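**Brown scuff on a white lid, and tea all over the worktop**

Asked by Nhung Quách, 16 October 2022

Hello all! I keep my tea packets by a big white box-type thing in the kitchen (it came from Vuswood, no idea of the model) and the top has picked up a brownish streaky mark near the rim. Washing-up liquid did nothing. I'm scared of going at it with a scourer and ending up with a shiny patch. Also the beige worktop next to it is always gritty, and with that marbled pattern I can't see the bits until I lean on them!! Any ideas?

## 2 answers

**Cúc Giáp** (33 helpful votes)

Bicarb paste, soft cloth, small circles, and try a hidden corner first. I left mine on for 5 minutes and wiped it off with plain water. If it's a scrape and the finish has gone then no paste will bring it back, sorry. For the grit, take the packets off and brush before you wipe, otherwise you just push it up against the edge of the box. My Da Hong Pao lives in a tin now and the worktop is so much easier to keep nice.

Mine in August, dark smudges along the rim and all:
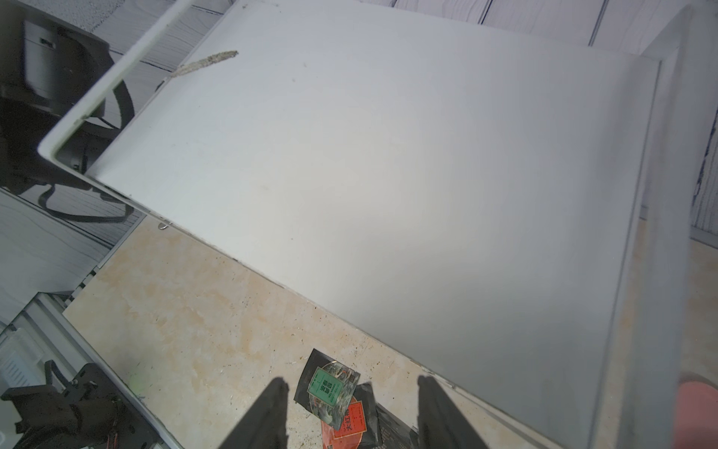
### Answer from sedix_fan

magic sponge. done. dont press hard

**Nhung Quách** replied: Thank you both, bicarb first then!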